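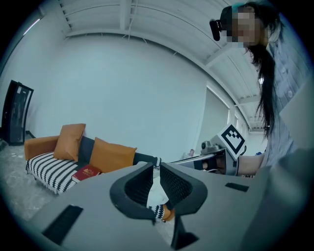
Photo: Bidton / media use permitted with credit

Bidton publishes its service routine for the Kivent hand-held gripper

Free maintenance guide covers finger pads, marker block and forearm strap

Lernby, 2018-07-28

Bidton, the maker of the Kivent hand-held gripper, releases today the complete service routine which its own technicians are using in the Lernby workshop and in the furnished training room beside it. The guide is free of charge and can be downloaded by every owner of a Kivent, also by those who bought the tool second-hand.

The Kivent is held in the hand and worked by the operator, who guides the fingers to household objects such as cushions, blankets and books. The movement is recorded and serves later for programming a robot arm with the same fingers. For this purpose the tool must behave the same on the last day of a project as on the first day. Until now, Bidton has given its service instructions only by telephone or during a visit, and customers have told us many times that they would prefer to have them on paper.

The routine has 4 stages and needs 10 minutes when the tool is in normal condition.

The first stage is the fingers. The operator opens them completely and looks at the textured black pads on the inner faces. Lint from blankets and upholstery collects in the texture and must be brushed out with a dry nylon brush. Alcohol should not be used, it makes the pad hard. If the texture is worn smooth at the tip, both pads are changed together, also when only one of them looks bad. A new pad beside an old one will pull the object to one side.

The second stage is the marker block on top of the gripper. Its black-and-white pattern is what the tracking software reads to know the position of the tool, and a fingerprint or a scratch on it can disturb the reading. The faces are wiped with a microfibre cloth. After this the operator holds the body with one hand and tries gently to turn the block with the other. If there is any play, the block must be fastened again and the calibration repeated before the next recording.

The third stage is the strap. It should lie flat around the forearm behind the gripper, tight enough that the tool does not roll when the wrist turns. Bidton recommends to check it on the person who will wear it and with the sleeve which this person will wear, as a strap adjusted over a thick sweater is too loose over a thin blouse.

The fourth stage is a test in a real room. The operator puts on the head camera, leans over a sofa or a low table and brings the gripper into working position. In this posture the fingers are opened and closed slowly, and the recording is played back to confirm that the marker is recognized the whole time. Bidton wishes to underline this stage. In our experience a tool can pass every check on the bench, where it is held straight, and lose its marker when the operator bends forward.

The full routine is to be done after every 500 grips, or every 2 weeks if the tool is used less. The brushing of the pads takes only a moment and can be done daily. A printable log sheet is included on the final page of the guide. We ask customers to send a copy of this sheet with any tool that comes to the workshop for repair, so that our technicians can see which parts were already changed.

Together with the guide, Bidton is making available a service kit with replacement pads, nylon brush, cloth and a spare strap in black. The kit fits all Kivent tools delivered since February. For older tools, which have a different pad shape, the kit can be ordered through the distributor Azar, who keeps the earlier parts in stock and will also answer questions about them by telephone.

Customers who have a service agreement receive the first kit without cost. It will be sent automatically to the registered address, and no application is necessary.

About Bidton

Bidton develops and repairs hand-held grippers and recording equipment for robot programming. Design, assembly and service are all located at the Lernby workshop.

Media contact: Bidton Press Office, Lernby

Pictures in print resolution are available on request.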